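14/07/2026
By the Gredcombe newsdesk

Gripper trial ends in narrow win for the cheap one

A workshop in Gredcombe has finished comparing two robot grippers, and the one it was hoping to send back has won.

Sasteleo, which fits small robot arms into packing rooms, put each gripper through 200 picks on the same arm, with the same controller and the same box of awkward objects. The box held sachets, bottle caps, a bag of rubber washers and a sponge that both machines seemed to take personally.

The Madmont, a plain two-fingered model, dropped 16. The Bhatt, which costs a good deal more and arrived in a case fit for a trombone, dropped 40. Most of those were sachets, which it held with such courtesy that they slid out on the way up.

Sasteleo had expected the opposite, and had already written a paragraph for its website saying so. The paragraph has been taken down for "light editing". 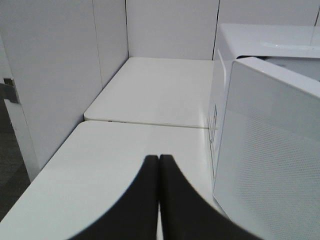

Why does a wrist camera matter when comparing grippers? It shows how the fingertips meet the object at the moment of the pick, so a bad grip can be told apart from a bad approach by the arm.

The firm says that distinction saved the Bhatt from a worse score. Several early misses were traced to the controller, which was closing the fingers before the arm had stopped moving. Those runs were scrapped and done again for both models, to the dismay of whoever had to refill the box.

The Bhatt did come out ahead on bottle caps and was much the quieter of the pair. Staff who share the room with the Madmont describe its closing noise as a stapler with a grievance.

A second round is planned for September, with softer fingertips on both grippers and a different camera. The sponge will be replaced. Sasteleo has yet to say which gripper it will offer to customers, though the trombone case is back by the door with a returns label on it.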